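Visiting the Broseck Gallery: your questions

Where is the gallery?
We are at 11 Munthorpe Road, Clasthorpe, on the ground floor of the old drawing office. The entrance is at the side. 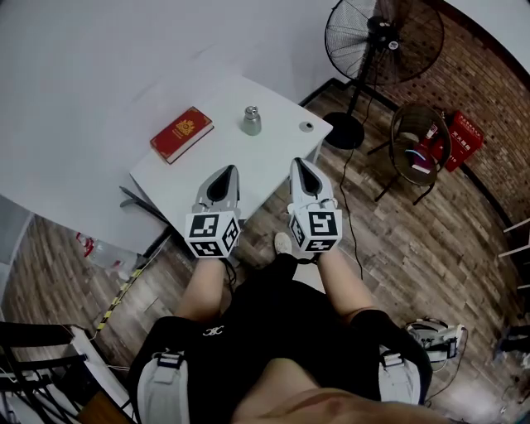 Do I need to book?
Not for the main rooms. Groups of more than 11 should email Hedvika Procházka first.

Is there a charge?
Entry is free. Evening talks cost £3, paid at the desk.

Who is showing now?
Prints by Mwanaisha Shirima until the end of March, then paintings by Markos Galanis. 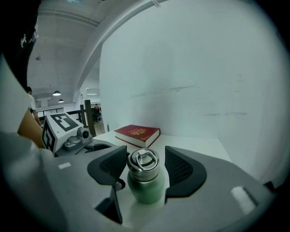
Can I bring food and drink?
Food stays in the lobby, please. Water is fine in the main rooms if the bottle closes properly — a metal one with a steel cap and a carry loop, like the pale green one here, is ideal. Open cups must be left at the desk.

Can I buy the work?
Yes, most of it. Prices are on the list by the door. We hold a piece for 2 weeks on a deposit, and sold work stays on the wall until the show closes.
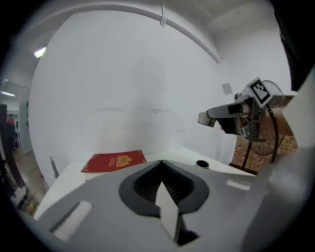

How do artists apply?
Send up to 11 images and a short statement to Kazimír Kováčik. We had 161 applications last year, so replies can take a while.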